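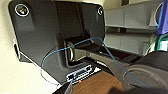

A view from the wrist camera, with the blue cable crossing in front of the panel.

Flilico wants 700 cable examples by October, and I went over to see how it's going

I spent a morning at the Flilico workshop in Uvness, where the crew is teaching a robot arm to deal with cables, and I came home with a whole new respect for the thing behind my TV. Cables are awful! They bend, they spring back, they wander in front of whatever you're trying to look at, and a learning system has to see an awful lot of that before it gets anywhere.

So the crew is collecting examples, one after another, with a person steering the arm by hand and the wrist camera recording the whole time. They're at 82 so far. The goal is 700 before October, when the whole pile goes to their partners at Skevby for training.

Each run takes a couple of minutes if it goes well (mine didn't, more on that in a second). After every one, somebody moves the cable a little, or changes the angle the arm comes in from, and off they go again. Messy runs get kept too, with a note saying what went wrong. I asked if that was a pain to write up and got a very long sigh.

They let me try 2 runs. It feels a bit like picking up spaghetti with oven mitts while watching through a keyhole. My first one got tossed because I forgot to start the recording, and my second is now in the collection with the note "hesitant," so I guess I'm part of science.

The money comes from a small Cifuentes grant that pays for 20 weeks of work, and the crew told me the collecting will eat up most of that. They'd like to do plugs and clips next, if there's any time left over. There's also talk of an open afternoon where people from town can come in and record a run of their own. I'll post the details when I get them, and I'm going back for another try either way.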